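Inès Chevalier
August 2025

Notes on collecting the whiteboard-wiping set for Kustent, since several people asked how we do it. Two arms, one small whiteboard on a table, teleoperated. Posting in pieces.

Task definition first. The board starts with a short blue mark on it. An episode is accepted when the mark is gone and the board is still standing. Smudges are allowed. We argued over smudges for longer than the rest of the spec put together.

An operator drives both arms. One arm wipes, the other is there to steady the board if it shifts. Early on we let operators choose whether to use the steadying arm. The policy learned to hesitate with it, hovering near the board and never committing. Now the instruction sheet states which arm does what.

Batches are 50 episodes. After each batch we stop and watch a sample at normal speed before anyone records more. Rocío Quezada caught a bad one this way: every mark in it had been drawn in the same spot, so the wipe path barely changed from start to end.

Fix for that: the person who draws the mark is never the person who drives. The drawer gets a card with a region of the board and a stroke type (loop, zigzag, single line). The driver does not see the card.

Board angle changes between episodes too. We turn it a little each time and leave it. No tape marks on the table. We had tape in the first version and the policy used it as a landmark.

Views are one head camera and a camera at each wrist. The wrist views matter most here. From the head, a gripper pressing on the board and a gripper just short of it look nearly the same.

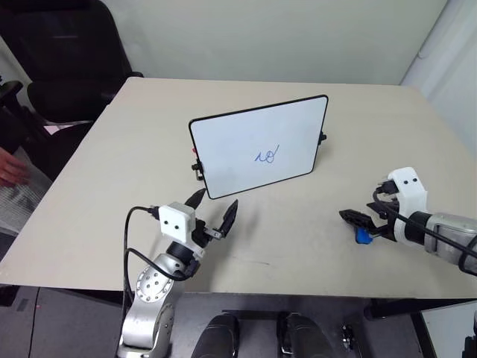 Same setup, wrist view:

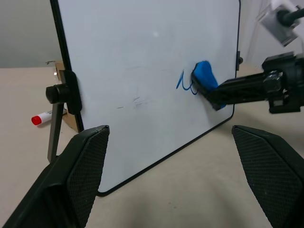
How many episodes do you need before training is worth starting?

We start at two batches. The first model is poor, but it shows which situations are missing from the data, and the next batches are planned from that list.

Contact is the hard part. A driver with no force feedback either skims the surface or pushes the board over. Jérémie Ferrand added a small on-screen bar driven by motor current, and the skimming dropped off within a session. It is crude. The reading drifts as the motors warm up, so we zero it at the start of each batch.

Failed episodes are kept, in a separate folder with a one-word label: tipped, dropped, missed, stalled. They do not go into the imitation set. We use them to train the success checker, and a checker that has only seen clean boards approves everything.

Recoveries are a different matter. If the driver misses part of the stroke, backs off and goes again, that episode stays in the main set. We ask for 2 deliberate recoveries per driver per batch. More than that and the policy starts missing on purpose.

Drivers differ a lot. Ysaline Langlois wipes in short vertical passes, Thierry Guillot in one long sideways pull. Mixing them evenly gave us a policy that switched style in the middle of a stroke. We now record a driver ID with each episode and condition on it. At run time we pick one ID and keep it fixed.

Median episode length is 18 seconds. Anything over 42 is flagged for review. Most of the flagged ones are regrasps of the eraser, and most of those are fine to keep.

Trim the idle time at both ends. Drivers pause before the first move to settle their hands, and if you leave the pause in, the policy reproduces it and sometimes never leaves it. We cut to the first joint motion above a threshold and leave five frames in front of it.

Check clock sync before you check anything else. We lost an afternoon to a wrist camera that was lagging the joint log. The video looked normal. The training loss looked normal. The arm closed late on every grasp.

Open item: lighting. All of this was recorded with the ceiling lights on, and glare on the board moves when the board turns. A lamp set is on the list for the next round, along with a second board of a different size.

Format notes and the instruction sheet go up on the Kustent page once Rocío has finished the label cleanup.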